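Research in Focus: Learning when to stop pouring

An interview with the Manipulation Group at the Bristwood Institute

Most people who cook can pour out a portion of rice without giving it much thought. For a robot the task is awkward. Grains stick, bunch together and then come all at once, and the arm must begin to tilt the vessel back before the right amount has left it. The Manipulation Group at Bristwood has spent the past two years on this question, and its method, known internally as Marinho, is now being prepared for wider release.

Dr Soledad Palma, who leads the group, explained that the work began with a disappointment. "We had a controller that poured water very well," she said. "We assumed that dry goods would be simpler. They were a good deal harder, and the reasons took us most of a winter to understand."

The difficulty lies in the moment at which the flow starts. A liquid follows the tilt of the cup closely. A heap of grains holds its shape up to a certain angle and then slides, and that angle depends on how full the cup is and how it was last moved. The earlier controller treated the delay as an error and tilted further, with the result that far too much was delivered.

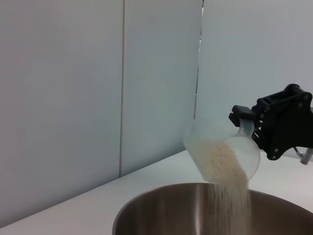
"The arm has to accept that it will not see an effect at once," Dr Palma continued. "A person waits a little, or gives the cup a small shake. We wanted the robot to learn that patience from people, and we did not want to write it down as a rule."

The training material consists of 1000 pours guided by human operators. Each record holds the view from the wrist, the position of the arm and the weight of the receiving bowl. Pascual Huenchumán, who was responsible for collecting the data, said that the operators were given very little instruction. They were told the target weight and asked to reach it in whatever manner they found natural.

"Some people pour quickly and finish with small taps," he said. "Others are slow from start to finish. At first I wished to choose one style and discard the rest. Senthil persuaded me to keep them all."

Senthil Kulkarni, who wrote the learning software, regards this as the decision that mattered most. The method does not average the demonstrations. It selects one style at the start of each pour and keeps to it, unless the weight begins to depart from what that style would predict. "If you average a fast pour and a slow pour, you obtain something that no person would do," he said. "It is neither steady nor quick, and it spills."

The group compared Marinho with its own earlier controller using 3 kinds of dry food. The median error was 3 grams, and the number of spills fell with each of them. Mr Kulkarni was careful to add that the comparison was made with one arm in one laboratory, and that very fine powders such as flour were left out.

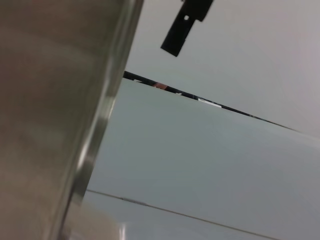 Interview by Agustina Rivadeneira
Research Communications, Bristwood Institute

The question of whether the results would hold elsewhere was put to all of those interviewed. Dr Palma replied that a partner laboratory at Skirnport had agreed to repeat the trials with different cups and a different arm, and that its findings would be published whether or not they agreed with those of Bristwood.

"I expect that the error will be larger," she said. "The wrist view is part of what the system learns from, and a change in the hand changes that view. What I should like to know is how many new pours are needed before it recovers."

Mr Huenchumán hopes that the number will be small. Guiding the arm by hand is tiring work, and he noted that operators became less careful towards the end of a long session. The records from those periods have been marked and may be used in a separate study.

Asked about practical use, Mr Kulkarni mentioned community kitchens and the weighing of samples in food testing. The group has no commercial partner at present. The software and the records will be made available in April, together with a written guide for laboratories that wish to add pours of their own.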